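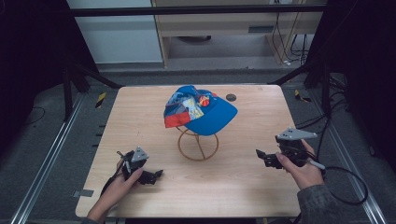
How long should a mental math warm-up take at the start of a sixth-grade lesson?

Keep it to 5 minutes in a 45-minute period. If it runs longer, the questions are too hard or there are too many of them.

Setting up a weekly warm-up routine

The steps below are for grades five through seven. You need a board, scrap paper and a timer.

Step 1. Pick one skill for the week

Choose something students have already been taught. Doubling and halving is a good first week. After that, try adding near-hundreds, multiplying by 25, or finding 10 percent and building up from it. Don't use the warm-up to introduce new material.

Step 2. Write the questions in advance

Write six questions a day. The first two should be easy enough that everyone gets them. The next three use the week's skill directly. The last one takes an extra step.

A sample set for halving:

Half of 48
Half of 70
Half of 900
Half of 58
Half of 134
What number has 29 as its half?

The answers are 24, 35, 450, 29, 67 and 58. Question four and question six are the same fact seen from two sides, and some students will spot it.

Step 3. Read the questions aloud

Read each one twice, then wait ten seconds. Students write only the answer. Put a question on the board if it has a decimal or a fraction in it.

Step 4. Ask for methods

Go through the answers quickly, then stop at one question and ask for two different ways of doing it. For half of 134, one student may split it into 100 and 34. Another may take 120 and 14. Write both on the board exactly as they were said.

Leave wrong answers up for a moment too. If someone offers 62 for half of 134, have the class double it and compare.

Step 5. Keep a simple record

I don't collect scores. I note which question caused trouble and repeat a version of it the next day. Nia Kemeys, who teaches the parallel class at Komirside, keeps her notes in the margin of her planner, and that works just as well.

If the class finishes early

Add a "how do you know" question, such as: how do you know that half of an odd number can't be a whole number? Let them talk in pairs before anyone answers.

When to change the skill

Move on when most of the class gets the three middle questions without long pauses. Bring old skills back in the first two slots. By October you should have enough sets to start mixing them.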